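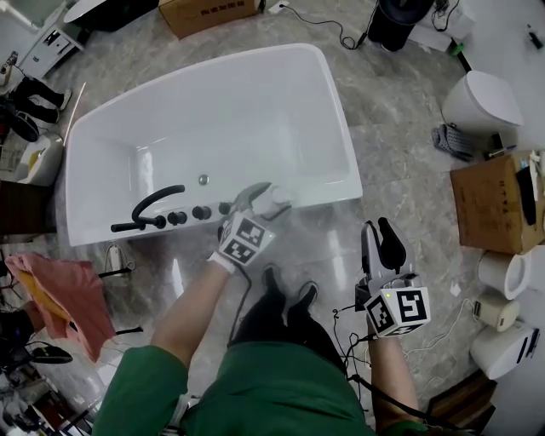 Main bath as of Saturday, black fixtures on the tub rim, boxes still everywhere

Forum > Bathrooms > Freestanding tubs with black fixtures, talk me into or out of it

merkadberg_mike
OK so we're finally at the fun part of the main bath and I have Opinions but no confidence. Tub is white, freestanding, kind of a rounded shape that's a little wider at one end, and I've got it sitting at an angle on the gray marble-look tile. The spout is black and curved and mounted right on the rim, then three round black knobs in a row next to it. The hand shower fitting at the end of the row is white. The drain is silver.

You see my problem. Black, white, silver. My wife says it looks fine and I should stop staring at it. I say we either make it all match or I will think about it every time I brush my teeth for the next twenty years.

Questions, in no order. Would you swap the hand shower for black? Would you swap the drain? And does anybody regret having the faucet on the rim instead of a floor-mount filler? Budget left is pretty much whatever's in the couch cushions, I started with 3000 for this phase and you can guess how that went.

tubthumper_liz
Love the angle!! Everyone shoves them flat against the wall and then complains they can't clean behind them. We have ours at a slant too and I can get a mop around the whole thing.

I'd leave the white hand shower alone. White on white, it just disappears into the tub. The black pieces are the jewelry and that's plenty of jewelry.

grout_expectations
Going to disagree with Liz. A white shower next to three black knobs looks like the store ran out of the black one. If it was my bathroom I'd swap it and leave the drain. Once there's water and bubbles in there you never look at a drain.

Where are you putting the towels? I don't see that anybody ever thinks about towels until they're standing there dripping.

merkadberg_mike
Towels are a fight for another day. Right now the floor is cardboard boxes, tools on top of a cardboard box, papers on there with the tools, you know how it is. One box has been promoted to workbench and I'm kind of attached to it.

Anas Radwan
I did a rim-mount set four years ago and I would not do it again, sorry. It isn't the look, the look is great. It's that the knobs are exactly where you want to put your arm when you lean back, or where a kid wants to put a foot. My daughter has turned the cold on with her heel more times than I can tell you.

Which side do you get in from? If the knobs are on the side you climb over, think hard about that before anything gets permanent.

tubthumper_liz
Anas that is a real point but I'd say it the other way around. Controls on the near side means you can run the bath without hanging over the whole tub. My sister's are on the far side against a window and she has to practically climb in to turn the hot on. So you trade one annoyance for another. I'll take the one where I don't get a wet sleeve.

Anas Radwan
Fair. Wet sleeves vs surprise cold water. I guess everybody picks their poison.

merkadberg_mike
Hm, we'd be getting in from the end, I think, so the knobs would be by your elbow. I sat in it with my clothes on last night for a good long while to test this and my wife took her coffee and left.

chaimae_s
Hi Mike! Chaimae Soliman, I posted in the Westerberg tile thread a while back under this same name. Two things from somebody whose hallway bath had nearly the same combo.

First, black shows EVERYTHING if your water is hard. I had white crust around the base of every knob inside of a month. I wipe them down with a dry cloth after each bath now and it's fine, it takes no time, but I did not sign up for it. Ask your neighbors what their faucets look like before you buy even more black stuff.

Second, that gray tile is going to be slippery with bath oil on it. Get a mat you like looking at.

grout_expectations
Seconding the dry cloth. And no vinegar on the black finish! I ruined a spout that way. It went sort of cloudy and purple and it stayed cloudy and purple.

Gandonska_Gal
Hard water person here, well water, the works. I gave up on black and went brushed, no regrets. But I also don't like cleaning, so.

Can I ask about the outlet? I see a plate up behind the tub and a cord coming across the floor. Is that staying where it is? I'd want an electrician to look at how close that is to the water. I'm not trying to be the safety police, I just know our inspector had plenty to say about ours and we ended up moving it.

merkadberg_mike
Not the safety police at all, good question. Electrician is booked for later in May and the outlet is on his list. Nobody is taking a bath before he's been. The cord gets picked up, that's just working mess.

Anas Radwan
Good. I was going to bring up the outlet too and then got distracted by my own knob trauma.

standudon_dave
Unpopular opinion incoming. I don't think a freestanding tub belongs in a bathroom people use every day. We put one in at our old place out by Standudon and used it 4 times before we sold. It took forever to fill, it was cold on your back, and there was no ledge for a drink or a book or even the shampoo. A plain built-in tub with a tile ledge is better in every way except photos.

tubthumper_liz
Dave you say this in every tub thread lol

standudon_dave
And I'm right in every tub thread

chaimae_s
He's a little bit right about the ledge. I have a small stool next to mine with the shampoo and my tea on it. A tray across the top works too, but measure first. Tubs with a rounded rim can be weird for those, and mine slid right off. Bye, book.

merkadberg_mike
Dave I hear you but I'm six foot three and I've spent my entire adult life in built-in tubs with my knees out of the water like two islands. I'm getting my long bath. The stool is a great idea though, there's one in the garage I could sand down and paint.

Gandonska_Gal
Paint it black and then you have a fourth black thing and the white shower looks even more lonely :)

merkadberg_mike
Why would you say that to me

grout_expectations
She's on my side. Swap the shower.

One more thing while I'm being bossy. How far is the toilet from the tub? We left ourselves so little space between the two that I bang my shin on the bowl every time I get out. Looked like loads of room on the drawing. Put a piece of tape on the floor where everything goes and then pretend to be sleepy and walk through it.

merkadberg_mike
I like "pretend to be sleepy." Will do it tonight. There's nothing permanent about where the boxes are so I'll clear the floor and walk it properly.

Where I'm at after reading all this. Drain stays silver. Rim faucet stays because I've already bought it and because of Liz's sleeve thing. Dry cloth on a hook, mat, stool. Hand shower I'm still going back and forth on. The black one I found in the matching style is 97 plus shipping, and for a thing I might stop noticing in a week that feels dumb.

tubthumper_liz
Live with it for a month! You can change a hand shower any time, it's the easiest thing in the whole room to change.

Anas Radwan
Agree with Liz on that one. Check the hose length while you're at it. Ours barely reaches the far end of the tub, so rinsing it out after is a two-person job or a bucket job.

merkadberg_mike
Ooh, hadn't thought about rinsing. Adding that to the list. Wife has voted to leave it white, for the record, so that's 2 against grout and Gal if you count Liz.

grout_expectations
I want a recount

standudon_dave
Put me down for built-in tub

merkadberg_mike
Noted, Dave. Taping the floor now, back later with how the sleepy walk went.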